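I keep score for a tennis club. It is a small job and it doesn't pay, but I have done it for a long time and people ask me how it works, so I'm writing it down once and will send them the link from now on.

The club is Flornden, on the east side of town, and the league we play in covers nine clubs in the county. Every match produces a result card. The card has the names, the set scores, the court number and a box for remarks. Most people leave the remarks box empty. Radoslava Matoušek fills hers right to the edge and then keeps going on the back, and I have every one of them.

The cards go back a long way. Last winter I sorted the whole lot and came out with 932 of them, and that doesn't include the two seasons when the league tried a sign-in book. The book got left on a bench in the rain. I have it, but the pages from the second season are stuck together and I haven't had the nerve to pull them apart.

I write in pencil. Pens quit in cold weather, and our season starts in March. I use a clipboard with a rubber band at the bottom to stop the cards from flapping, and I keep a spare pencil in my jacket. A wristwatch is better than a phone for timing the warm-up because you don't have to pick it up.

Tiebreaks are where most mistakes get made. Players remember the points they won. If the two of them come off the court with different numbers, I go by the server's count, and if the server isn't sure I ask whoever was on the next court. Anas Farouk and Karim Lahlou once argued over a tiebreak for so long that the next pair went ahead and took their court. The card says 7-5 in the breaker. Karim still says 8-6.

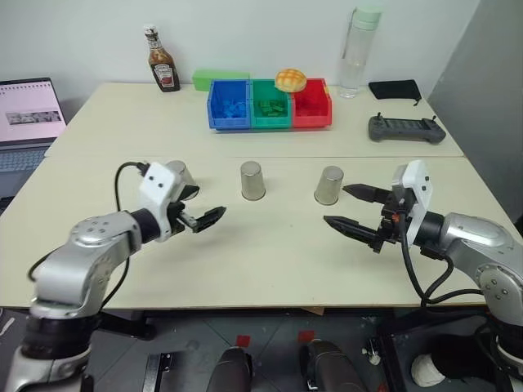
Two arms over a cream-colored table.

After the match I copy the card into a ledger the same evening. I've tried leaving it for the weekend and I always end up with one I can't read. The ledger is an ordinary lined notebook with columns I rule myself: home, away, score, remarks. A notebook lasts me around 4 seasons. The one I'm in now should get me through next year if we don't add a third doubles team, which Adel Belkadi would like to do and I would not.

The league wants the results by email now, typed into a form. I do that too. The form has no space for remarks, so if you want to know that the wind blew the net post cover onto court three at set point, you need the ledger.

People ask if I miss playing. A little, mostly in September when the evenings cool off and the courts play slower. My knee decided that one for me. I still hit against the wall behind the clubhouse when I get there early, and I know the ball cans by the sound they make when you open them.

Esmaeil Karimi has offered to take over the away matches next season, and I've said yes. He has neat handwriting and he shows up on time. I gave him a clipboard and showed him how I do the columns - he wants to put the date on the right, and I suppose that's fine.

Last updated: September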